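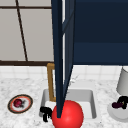 Red sphere, white basin. Rendering.

The Serness Catalogue

Notice to all subscribing schools, 7 Oct 2020.

The Serness Company wishes to advise its customers of a correction to the current catalogue of early learning materials. On page 33, under Counting and Sorting, the Olance Bead Cabinet is listed as containing 600 beads. Schools have reported that the cabinet contains 601.

The Company has examined the cabinets held at its Skuvesstead warehouse and confirms these reports. The additional bead is gray. It is found in the bottom drawer, behind the tens. Customers are asked to remove it before the cabinet is placed on an open shelf and to return it in the envelope provided. Postage has been paid.

Supplementary notice.

The Company thanks the 180 schools that have returned the additional bead. It acknowledges that a further bead has since been found in each of these cabinets, in the same drawer. Replacement envelopes are enclosed. Teachers are reminded that the exercise on card 8 of the set, in which the child lays out every bead and names the total, should be postponed until further notice.

The Company has received several letters concerning the children's answers. It is correct that children under the age of four have given a total higher than the number of beads on the mat. Teachers should record the answer given and should not correct it. The material is designed to contain its own control of error.

Second supplementary notice.

Customers in the Yeo district will have noted that the totals given by their pupils now agree from one school to the next. The Company has compared these totals with its own warehouse records, which they match, including beads not yet delivered.

The Olance Bead Cabinet will be withdrawn from sale at the end of November. Schools that wish to keep their cabinets may do so at no charge. The lower drawer should be left slightly open at night.

Orders for the wooden alphabet and the small brooms are unaffected and will be shipped in the usual way.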